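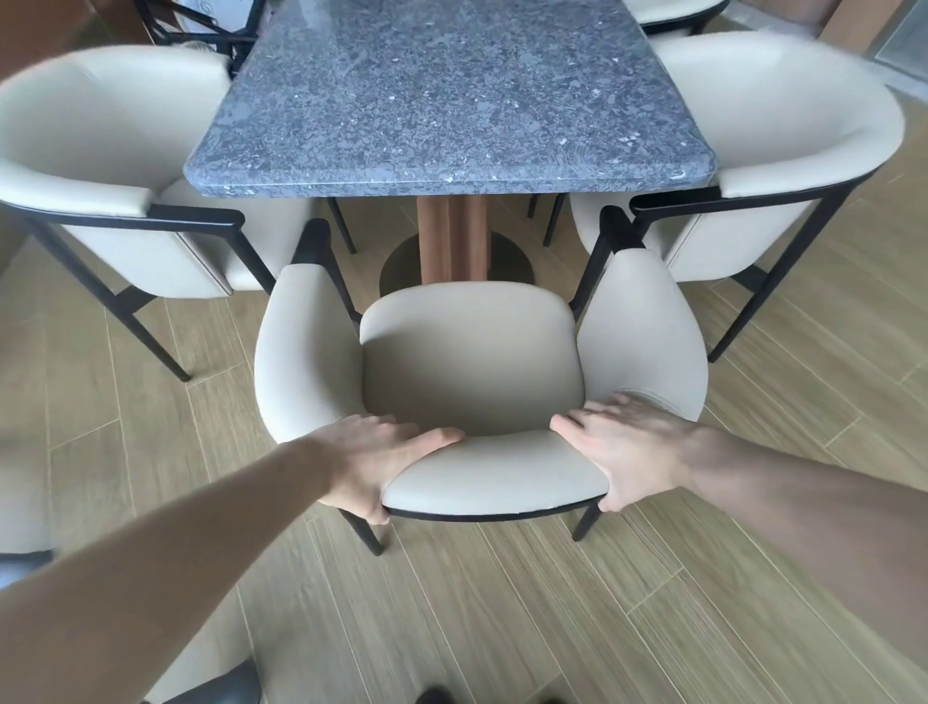 Cream upholstered armchair at a dining table

Uvitz Evidence Bag, tamper-evident, pack of 300

Item 53 in the Longo property room range. Updated 11/06/2025.

The Uvitz is a clear polyethylene bag for police departments, court clerks and security offices. It holds clothing, papers, phones and other dry items until they are needed at a hearing.

The adhesive closure shows a VOID pattern if it is lifted. Each bag has a printed serial number, repeated on a tear-off receipt, and a white panel with seven lines for chain of custody entries. Use a ballpoint pen or a permanent marker — gel ink smears on the panel.

Closure: permanent adhesive strip, 2 inches wide
Sizes: small, medium, large
Color: clear with white panel
Storage: flat, in the carton, out of direct sun

Do not use for wet or bloodstained items. Order the Radanow paper bag for those. Sharp items go in a Garkance tube first.

Custom printing with a department name or badge is available on full cartons. Allow extra time for orders placed in January. Opened cartons can't be returned.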